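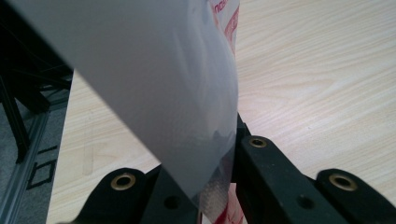 Thilini Begum
Second-year student, Wine Business, Nultholm campus

Do medals sell wine? A report on three Dresonville cellar doors

Every winery I visited for this project had a medal on the wall, and every owner told me medals sell wine. I wanted to see whether that held up. My supervisor, Keir Guthrie, warned me that sales records at small wineries are patchy, and he was right.

I looked at 3 producers and one vintage of red from each. Only Malabanan, the largest, had won anything that year, a silver at the Noltbridge show. The show drew 779 entries, and around 40 percent of them took home some kind of medal. I find it hard to call that selective.

Teodoro Malabanan let me go through his cellar door receipts for July, before and after the stickers went on. Sales of the silver medal wine rose by 8 bottles over the month. He was pleased. He had also cut the price that month and put the wine first on the tasting list, so I can't credit the sticker with much.

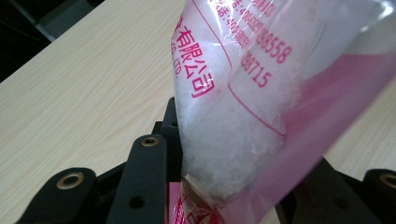
Clear bag with red printing, held at the gathered end.

Milagros Lagman, who pours at the second winery, thinks visitors buy whatever they tasted last. Bienvenido Galang at the third has stopped entering shows and says his regulars haven't asked why. Neither of them kept figures I could check, so I treat both as opinion.

My receipts cover one month at one winery, and I would not build a marketing plan on them. I would want a full year, with the price left alone, before paying another entry fee.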